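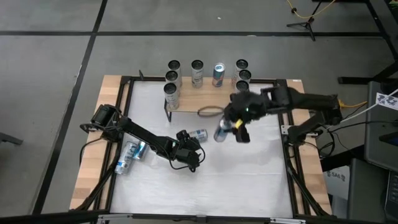

La mesa blanca con la balda y unas cuantas latas de pie. La del cuerpo azul se distingue enseguida.

Preguntas frecuentes sobre latas, baldas y mesas llenas

Me escribís mucho (¡gracias, de verdad!) y casi siempre preguntáis lo mismo, así que he ido juntando aquí las respuestas. Si la tuya no está, el formulario sigue en la página de contacto, aunque en enero contesto tarde porque es cuando reviso la colección entera y no doy abasto.

¿Cuántas latas tienes?

En la última revisión salieron 856 en el catálogo, más las repetidas, que van aparte. Las repetidas son 57 y estoy deseando soltarlas, mira más abajo lo de los cambios. Empecé con refrescos, luego vinieron las cervezas y hace unos años caí en las bebidas energéticas, que tienen unos diseños rarísimos y cambian cada dos por tres. Es una ruina de espacio, os aviso.

¿Coleccionas latas llenas o vacías?

Vacías. Sé que hay gente que las guarda llenas y lo respeto muchísimo, pero yo tuve un disgusto con una lata de naranja que se fue picando por la costura y me pegó entre sí toda una fila. Desde entonces todo lo que entra en casa se vacía.

¿Las abres por arriba o por abajo?

La pregunta del millón. Los puristas hacen dos agujeritos en la base y dejan la anilla intacta. Yo lo hago así solo con las que me parecen difíciles de volver a encontrar. Las demás las abro por arriba, como todo el mundo, me bebo lo que haya dentro y a lavar. En la estantería no se nota nada. Vistas desde arriba sí, claro, se ve el hueco oscuro y ya está, a mí no me quita el sueño.

¿Cómo las lavas?

Agua templada, una gota de lavavajillas, agitar, vaciar, y otra vez. Después boca abajo en el escurridor toda la noche. No uséis agua muy caliente si la lata lleva una etiqueta pegada o una funda de plástico, que se arruga. Y no las sequéis por fuera con estropajo, ni con la parte suave (lo digo por experiencia, tengo una plateada con un rayajo precioso en todo el logotipo).

¿Qué mesa recomiendas para clasificar?

Una lisa, blanca y a la que puedas dar la vuelta. Lo del color no es manía: casi todas las latas que me llegan son plateadas, con el dibujo en azul o en tonos claros, y encima de un tablero de madera con mucha veta yo no veo ni los golpes ni los rayones. En blanco se ven mejor. La pega es el brillo, que si el tablero es satinado te devuelve toda la luz de la lámpara. Yo muevo la lata, no la lámpara, y listo.

Lo del marco de madera alrededor me gusta mucho, queda más recogido. Y si las patas van en diagonal, cuidado con las espinillas.

¿Para qué sirve una balda encima de la mesa?

¡Para todo! Es el mejor consejo que puedo dar a alguien que empieza. Una tabla estrecha sobre unas patas finas de metal, al fondo de la mesa, y ahí van de pie las latas que ya has mirado. El resto del tablero queda libre para trabajar. Si no la tienes, acabas empujando las ya vistas contra las no vistas y vuelves a revisar la misma lata dos veces. A mí me pasaba todas las tardes.

La mía la saqué de una estantería vieja de Utura a la que le corté las patas. En Zakbridge venden una parecida, más ancha. Yo la prefiero estrecha, en una ancha acabo poniendo la taza, el móvil y las gafas.

¿Las pones muy juntas?

No, dejo hueco para meter los dedos. Hago grupitos: a la izquierda las que se quedan, a la derecha las que dudo, y en medio las que tengo que consultar en el catálogo. Tampoco las alineo como soldados. Mientras cada grupo esté separado del siguiente me apaño, aunque una quede más adelantada que otra. Eso sí, las que sobresalen son las primeras que se caen.

¿Y las gomas?

Las uso para marcar y para sujetar tarjetitas. Una goma marrón de toda la vida, no muy apretada. No las dejéis meses puestas en una lata pintada, que al final la goma se reseca, se pega y deja un cerco. Yo las cuelgo donde pillo y luego las busco por toda la habitación.

¿Por dónde empiezo si me regalan una bolsa entera?

Vuélcala con cariño, pero vuélcala. Sé que da grima ver tanta lata rodando, pero ir sacándolas una a una de la bolsa es lentísimo y además no te haces idea de lo que hay. Extendidas ves de un vistazo las que se repiten.

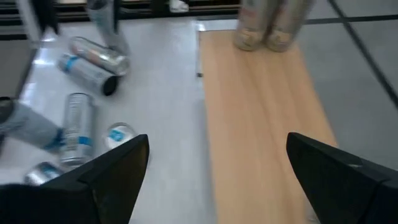 Latas plateadas por el tablero, una montada sobre otra y una de pie con su banda azul.

Luego voy levantando. Lo de ponerlas de pie según las miro es el truco más tonto que tengo y el que más uso: tumbada es que falta por ver, de pie es que ya está. Así, si suena el teléfono a media faena, sé por dónde iba. Las que están montadas unas encima de otras las separo al principio, porque al rodar se rozan y el rozamiento se lleva la tinta justo en el borde, que es donde más duele.

Se me ruedan y se me caen de la mesa, ¿qué hago?

Poner un paño doblado en el canto por el que se te escapan. También vale un listón de 3 centímetros de alto, sujeto con dos pinzas, que es lo que usan en el local de Wimdale cuando hay quedada y somos muchos metiendo mano a la vez. Suelos de baldosa: mala idea. Una lata vacía que cae de canto en baldosa se abolla siempre, y siempre es la buena.

¿Se puede quitar una abolladura?

Las pequeñas, a veces. Llenas la lata de agua hasta arriba, aprietas con el pulgar por el lado contrario, muy despacio, y con suerte hace clac. Las que tienen arista no salen. He visto a gente meter varillas por la abertura y, bueno, cada cual con sus latas.

¿Guardas también tapas y chapas?

Las que llevan logotipo sí, en una caja plana aparte. Se mezclan con todo y son facilísimas de perder entre las latas, así que las aparto lo primero. Si no sé de qué son, les pongo un papelito con la fecha y ya aparecerá alguien que lo sepa.

¿Cómo haces el catálogo?

Hoja de cálculo, sin misterio. Marca, sabor, volumen, país, cómo llegó a mí y estado del uno al cinco. Anitha Bangera me convenció de añadir una columna para el color dominante y le doy la razón, porque cuando busco algo siempre me acuerdo de "la azul aquella" y nunca del nombre. Mi gran problema son las plateadas. En esa columna tengo más de la mitad igual, y ahí apunto también el segundo color: banda azul, dorado, rosa pálido, lo que sea.

¿Cambias o vendes?

Cambiar, encantada. Vender, no. Me han llegado a ofrecer 200 euros por una lata de edición limitada y dije que no (mi hermana todavía no me habla del tema sin suspirar). Para cambios voy al mercadillo de Poduval por la mañana, llego a eso de las diez y a mediodía suelo haberme ido. Si quieres que lleve algo concreto, escríbeme antes con el nombre y una foto.

¿Cómo envío latas por correo sin que lleguen hechas un acordeón?

Cada una en papel, de pie, en una caja de cartón duro donde no bailen. Los tubos de cartón van genial para una sola. Nada de sobres acolchados, por favor, que ya me han llegado varios y dentro venía algo parecido a un posavasos.

¿Qué haces con las que no te quedas?

Primero pregunto en el grupo por si alguien las quiere, y lo que sobra va al contenedor amarillo. Las lavo igual, por los olores, que las bolsas pasan unos días en el pasillo.

¿Puedo ir a ver la colección?

De momento no, lo siento. Tengo la habitación patas arriba con las baldas nuevas y hay cajas hasta en la bañera. Cuando esté lista lo pongo en la portada.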